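Against the Standing Ovation

At the Whitcombe Playhouse last season I stood up for a play I didn't like. I want to get that on the record before I start blaming other people. The second act had a dream sequence with a ladder in it, the lead had been inaudible since the first scene, and when the lights came down I had already found my car keys. Then the woman in front of me rose, and the man next to her rose, and I was looking at the back of a raincoat. I could stay in my seat and applaud the raincoat or I could get up. I got up. I even did the thing with the hands over the head, God help me.

I have been going to plays in this city long enough to remember when a standing ovation was gossip. You would call somebody about it. Your aunt, on hearing that the audience had stood for the touring company at the old Telitz, would ask which night, and were you there, and what on earth had they done. Now she would ask why it took them until the second bow.

My complaint is usually met with a pat on the arm. What's the harm? The actors worked hard. They did work hard. So did the bus driver who got me there through the construction on the bridge, and I gave him a nod. Effort is the least interesting thing to clap for in a theater, and I suspect actors know it better than anybody. If you spent six weeks figuring out how to break a stranger's heart, you would like some sign of whether you had managed it, and the sign we have agreed to give is the same one we give the singing raccoons in the holiday show.

Some of this is money. A pair of orchestra seats for the last musical through the Telitz, with parking and the fee for the privilege of printing my own tickets, was $246, and a person who has spent $246 is in no mood to find out that the evening was fine. Fine is what you get for twenty. So we stand, and by standing we upgrade the evening, a little retroactive improvement we can tell the babysitter about. The applause is for us. We chose so well!

Some of it is plain architecture. The Telitz was renovated with a very shallow rake, and if row F stands, row G sees nothing but row F. The whole house goes up in order like a garage door. From the stage it must look like passion spreading through the crowd. From row M it is people trying to see the curtain call they paid for.

And some of it is knees. By the end of a three-hour Chekhov with one intermission, I would stand for the fire marshal. I know a few honest souls who rise at the blackout and put on their coats while clapping, which takes coordination, and I have come to think of them as the last real critics in town. At least their standing tells you something about the play.

What we lost along the way was the middle. There used to be a whole vocabulary available to people in the dark. There was polite applause, which actors dreaded. There was warm applause, and the sort that swelled when a certain supporting player came out, so that everyone in the building, including the star, understood who had walked off with the show. There was the long silence before any clapping at all, and I would trade every ovation of the last ten years for one more of those. I heard it maybe 3 times in my life. The longest was at the Forkier, the black box over the tile showroom, after a two-character play about a foreclosure. It went on long enough that the actors looked worried.

You can't have that silence anymore. Someone always whoops into it. The whooper is up before the lights have finished fading, and he isn't a bad man, he's a generous one, he may have a cousin in the cast. But he has answered the question before the rest of us were through hearing it.
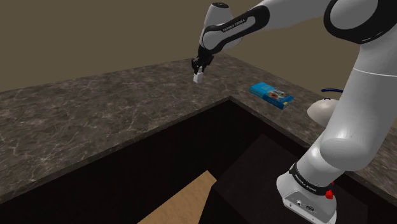 Denise wrote in after I grumbled about this in a shorter piece in May, and said I had it backward. She stands for everything and intends to keep on. Her feeling is that theater is the only place left where she gets to thank somebody to their face, and that if I want to sit there with my arms folded, rationing it, I should stay home with the television, where the actors can't see me. She added that she had once sat through a curtain call out of principle, at a school production, and still feels like a heel.

I have thought about that letter more than I wanted to. She's right that it is a thank-you, and right that there's something sour about a man guarding his approval like the good Scotch. Where we part is on what a thank-you is worth when it comes with the ticket. My mother made us write notes for every birthday present, and she sent them back if they would have fit any gift from any relative. "Thank you for the nice present" went back. You had to say something about the sweater.

That's all I'm asking for, something about the sweater. The Kirnico Festival tried a version of this a couple of summers ago by leaving blank cards on the seats and inviting the audience to write a line to the company. I'm told the cards that came back mostly said "Amazing!!!" and one said the air conditioning was aimed at seat J12. I sat in J12 the following night and can confirm it. But there were a few, apparently, about a particular pause or a particular way of putting down a suitcase, and the company kept those taped up in the dressing room until closing. No one taped up an ovation.

I should say that small houses aren't immune. You would think they'd be. In a room with 1267 seats, which is what the Telitz holds, standing is a kind of weather, and you can't be blamed for getting wet. At the Forkier, there are nights when the audience could share a cab, and they stand too. I've been one of five people standing for four actors. It felt like a receiving line.

The Whitcombe is the interesting case, at 535 seats. It's big enough to hide in and small enough that the actors can count the holdouts, and I have it from someone who has worked that stage that they do count them. They don't resent the sitters, either, or so I was told. They wonder about them all the way home. They'd like to know what the fellow on the aisle saw that the others missed, or what he missed. It's more attention than any critic has paid me in years, and I'm tempted to take it up as a hobby.

So I have a modest proposal, and I've been testing it since the doors reopened. You get one a season. One full rise, both feet, hands wherever you like. Spend it on the first thing back if you want to, and plenty of people will, and after the year we've all had I won't say a word about it. I came close myself. The first time the house lights dimmed again I got weepy at the announcement about cell phones. But once you've spent it you clap from your chair like a grown-up, and you clap hard if they've earned it, and you let the person behind you see the bows.

I'm aware of the raincoat problem. If the whole row goes up, you'll spend the curtain call studying a stranger's belt, and the usher may look at you with concern. My technique is to lean out into the aisle. It isn't dignified, and it does require an aisle seat, and at the Telitz those are extra.

I've still got this season's in my pocket. There's a new play opening at the Whitcombe in the fall, by a writer I like, with no ladder mentioned in any of the publicity. I have a seat on the aisle, left side. If I'm up, it was good.

July 2021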